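How to clean and re-grease a small gear train without losing your patience

I have been putting off writing this one for ages, mostly because my friend Monique Bailly does it so much better than I do and I half hoped she would write it for me. She hasn't, so you have me! The machine I had in mind is an old hand-cranked coffee mill or a table-top music box, anything with a few metal gears turning slowly under a cover, but the method is much the same for most things of that size.

You will need a soft brush (an old toothbrush is lovely), a jar of white spirit, some wooden cocktail sticks, a lint-free cloth and a small tub of light grease. My tub holds 500 ml and will outlive me. Open a window before you start, and please don't smoke anywhere near the jar.

Step 1. Make yourself a place to work

Lay down something dark and plain with a bit of grip to it. I used to work on the kitchen table in Skarness with a patterned cloth, and I spent more time hunting for parts than cleaning them. Give yourself more room than you think you need, and keep your tea on another surface altogether.

Step 2. Take the gears out and lay them down

Undo the cover, then draw a quick sketch of how everything sits, with arrows for which face points up. Do it even if you are sure you'll remember. Lift the gears off their shafts one by one, and if one sticks, wiggle it gently and give it a drop of oil and 10 minutes' peace - never lever it with a screwdriver, as the teeth bruise easily.
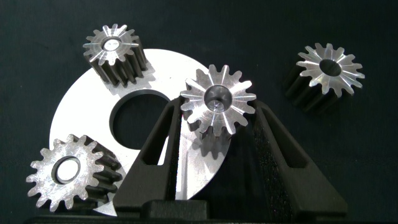
Metal gears on a dark surface.
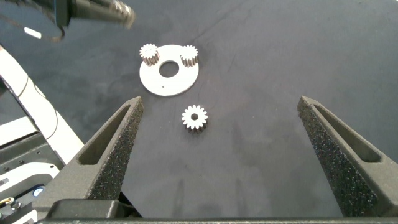
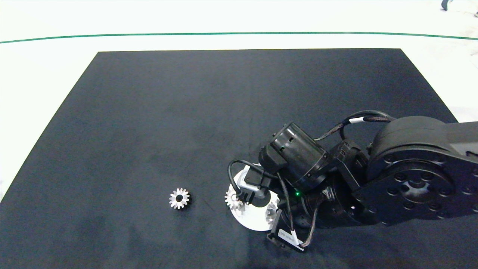 Reading time: 4 minutes

Step 3. Wash

Dip the brush in the white spirit and work along each tooth from the middle outwards, turning the gear as you go. The bore wants attention too, and a cocktail stick wrapped in a scrap of cloth will fetch out the old black grease. Dry everything well and leave it on the cloth while you clean the shafts.

Step 4. Have a proper look

Hold each gear up to the window and turn it slowly. A bit of polish on the teeth is only honest wear. What you are looking for is a chipped tooth, a burr, or a bore that has gone oval. Small burrs come off with 600 grit paper and a light hand.

Step 5. Grease and put back

Less than you think! A thin smear on the teeth is plenty, and one drop of oil on each shaft. Follow your sketch, turn the crank by hand after each gear goes in, and stop if anything feels tight - it is much easier to find the trouble with 2 gears fitted than with the lot. Once the cover is back on, give it a few slow turns and wipe away whatever squeezes out.

I do mine every August, when the evenings are long enough to work by the window.

Related guides
Freeing a seized hand crank
Which oil for which job?
Sharpening coffee mill burrs, with Romain Collet
Storing small parts over winter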